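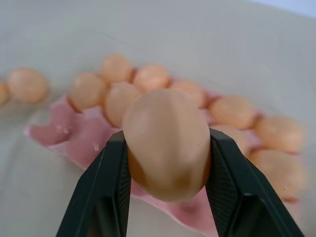

Visit report: Tumlow subtitling and mastering facility, open day, Sat 31 July

Tumlow prepares animated series for streaming services. It does the subtitle timing, the dub conforming, the picture checks and the final packaging, and it opened its building in Clodthorpe to visitors for one day this summer. Entry was by booked slot, in groups of 20. I had the second morning slot. The tour ran 95 minutes against a planned 75, mostly due to questions in the timing room.

Arrival and ingest

The group was met by Benedicta Amoah, who runs ingest. Source material still comes in on two routes. Newer shows are delivered as files over a managed transfer. Older catalog shows often arrive on tape, and the tape room holds four working decks plus two kept for parts. Amoah put the current tape backlog at 259 episodes, nearly all from one long-running robot series licensed last November. Each tape is captured in full, including bars and slate, and the capture is checked against the paper log before the tape goes back on the shelf.

Frame rate took up most of this stop. A good deal of older TV animation was drawn for 24 frames per second and finished on interlaced video. Tumlow tries to recover the original cadence where it can. Where the edit was made on video after the transfer, the cadence breaks at cuts, and each break has to be marked by hand. Opening and closing credits are the worst case, because the text was often laid over at the full video rate while the picture beneath it was not. Tumlow's practice is to process credits as a separate segment and rejoin them. We were shown one opening before and after. The scrolling text was smoother in the second version, with slight ghosting left on two shots.

Timing room

Six desks, all in use. Ewurabena Lamptey gave the demonstration using an episode of a volleyball comedy. The house rules are as follows. A subtitle may start up to two frames before the line is spoken. It should not cross a cut unless the line does. Minimum gap between subtitles is two frames. Reading speed is set per client and per age rating, and Lamptey would not give the numbers for named clients, which is reasonable.

On-screen text gets its own track. Signs, letters and phone messages are placed near the original lettering where the service's player supports it, and at the top of the screen where it does not. Several people in the group asked why some services show no sign translations at all. Her answer was that the track is delivered but the player on some older TV apps ignores positioning, and in those cases the service may choose to drop it. Songs are also a per-title decision. The lyric rights are cleared separately from the episode, and if they are not cleared in time the episode ships without song subtitles and is updated later.

Honorifics came up, as they always do. Tumlow follows the licensor's style sheet.

Dub conform

This was the shortest stop. Senyo Asamoah explained that dub audio is usually recorded against the broadcast version, while the streaming release may use the home video version, with redrawn shots and small changes in length. The dub must be cut to match. In the sample episode there were eleven changes, the largest being 14 frames. He works in headphones, so the group heard the result over a small speaker that did it no favors.

Picture check

Nkrumah Dankwa runs the check rooms. There are two, both with gray walls and a single reference monitor. Every episode is watched in full once by a person after the automated pass. The automated pass looks for dropouts, black frames, audio level and flashing patterns. Dankwa said it flags too many false flashes in action shows and too few in magical girl shows. The room seats three, so we went in by turns, and the later visitors missed part of his explanation.

Talk

The slot ended with a 15-minute talk by Ľudovít Vlček on release scheduling. His main point was that what a service labels a "season" often has nothing to do with the original broadcast. A long show is licensed in blocks, and the blocks are set by what has been mastered and paid for. He used a 400-episode series as a worked case, and it was a clear account. The slides were too small to read past the third row.

Practical notes

Clodthorpe station is a 12-minute walk. The building has an elevator, but the tape room is down three steps. Photography was not allowed in the timing or check rooms. Coffee was free. The shop table had posters and a few art books at normal retail prices, and the larger posters had sold out by noon.

Booking for the next open day will be through Tumlow's mailing list. Visitors mainly interested in subtitles should ask for an early slot, when all of the timing desks are staffed.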